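# Collecting hand demonstrations for the kitchen storage task

Project report by Marisol Dvorak, supervised by Dwayne Ferreira
Clostville, 01/03/2024

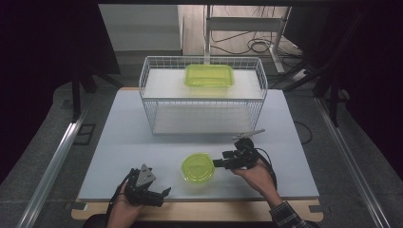 **Why is it useful to record a person doing the task, when the robot has motors and could be moved by a program?**

A program must be told every position in advance, and in a kitchen the positions change all the time. A recorded person already corrects for such changes without thinking, and the learning system can copy these corrections if it sees enough of them.

## 1. Aim of the work

The aim of my project was to prepare a set of examples for a policy which puts away and takes out food containers with two arms. I did not build the policy myself. It is trained by the Tollby group, and my part was the collection, the checking and the description of the data.

I had from October until the end of February. The plan asked for 2000 accepted episodes. In the end I recorded 2742 episodes, and after checking I could keep enough to pass the plan.

## 2. Set-up

The person who demonstrates holds one gripper in each hand and works at a table. The grippers have cables, and I must say that this was the first practical difficulty. If a cable is pulled tight, the wrist makes a small movement which has nothing to do with the task. We learned to leave a loose loop behind each hand before the recording begins.

For the task in this report we used a white wire basket with an upper and a lower shelf panel, a rectangular food container and a round lid with ridges. Both are of translucent yellow-green plastic. I chose translucent objects on purpose. My first trials were with opaque boxes, and Dwayne Ferreira remarked that the system would then learn only easy edges. Light on a translucent lid changes with every small turn, so it is a harder case for vision.

The round lid was the most difficult object in the whole project. It lies flat and the finger must go under the rim. Demonstrators solve this in two ways: some push the lid with one gripper against the other, and some press on one side and lift the opposite side. I did not forbid either way. Later I understood that I should at least have written down which one was used, and I had to go back through the recordings to add this label.

## 3. Procedure

Each episode followed the same order:

1. Place the objects according to the card for this episode.
2. Hold both grippers still until the start tone.
3. Do the task at normal speed, without speaking.
4. Return to a still position and wait for the end tone.
5. Mark the episode as good, doubtful or bad.

The cards were made by a small script which I called Falcão. It chooses a place and a turning angle for every object. Without the cards people put things always in the same place, even when they try to be random. I compared one session without cards, and the lid was nearly always to the right of the middle.

Six persons took part as demonstrators, including me. Everybody had one practice session in the Cliton room, and the practice was not included in the data.

## 4. Checking

I watched all episodes at double speed. An episode was refused if an object left the table, if the demonstrator stopped in the middle to think, or if the gripper opening was not recorded. This last fault cost me 41 episodes in one afternoon — the plug had become loose and I noticed it only in the evening. After this I added a short test, in which both grippers are closed and opened before each series.

Episodes with a failed first grasp were kept, if the person corrected it calmly. My supervisor and I discussed this point for a long time. I was of the opinion that mistakes make the data dirty. He answered that the robot will also miss the lid, and then it needs to have seen what comes next. We agreed to keep them with a separate label, so that the Tollby group can leave them out if they wish.

## 5. Remarks for the next student

Please do not record for longer than one hour without a pause. In my data the movements of the left hand become shorter and less careful towards the end of long sessions, and I believe the reason is only that the arm is tired.

The labels should be decided before the first recording. I changed mine twice, and the old files had to be converted by hand.

The cards and the checking sheet are stored together with the data. The script Falcão needs a list of objects as a text file, one object per line, and it gives an error if there is an empty line at the end.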